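Mon 8 January

1/ New year, so I want to write a small thread on a thing I learned slowly: how to keep a language notebook that you will open again. I have learned English for many years and I have thrown away more notebooks than I like to say.

2/ My first mistake was long lists. I copied 40 words on a Sunday evening, in two columns, very beautiful. By Thursday I knew perhaps the first and the last. The middle of the list was like fog.

3/ Now I write 6 words a day and no more. Each one must come from something I heard or read that same day — the bus, the radio, a letter from the bank. If the day gives me only four, then I write four.

4/ I don't write the translation next to the word. I write the whole sentence where I met it, and the translation goes on the back of the page. It is slower. I was angry with this method for two weeks and then I stopped being angry.

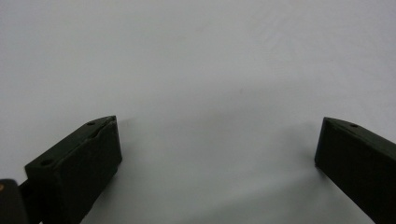

5/ Small words are the hardest for me. "Put up", "put off", "put up with". I keep one page only for "put" and it is already full. "Get" has three pages. I am a little afraid of "get".

6/ A question I receive often: paper or app? I tried Zutia for one whole September and it was pleasant, but I was answering the phone and not the language. With paper I remember where on the page the word was, and this helps me to find it in my head.

7/ Halima Jibrin from our Tuesday table gave me the best advice. She reads her old pages aloud while the kettle is boiling. When it clicks, she stops, even in the middle of a sentence. I do the same now, with a very slow kettle.

8/ Please do not correct the old pages. In my notebook from two years ago I wrote "I am agree" on nearly every page. I leave it there. When I see it, I know that I have moved.

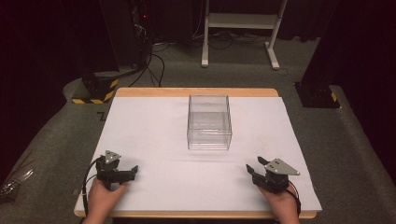

Okonkwo Library Language Exchange — Tuesday evening group

9/ Somebody asked how many words I have now. I counted on New Year's Day: 243 in the present notebook. A friend told me you need 2,000 to live comfortably in a language. Maybe. I lived quite comfortably with fewer, but I ate the same sandwich very often.

10/ For people who want to begin this week: take a thin notebook, not a nice one. A nice one makes you careful, and then you write nothing. Put it where you drink your coffee. Write today's date and one sentence you heard.

11/ And if you know a good way to learn the difference between "bring" and "take", please reply. I have asked five English people and received five answers.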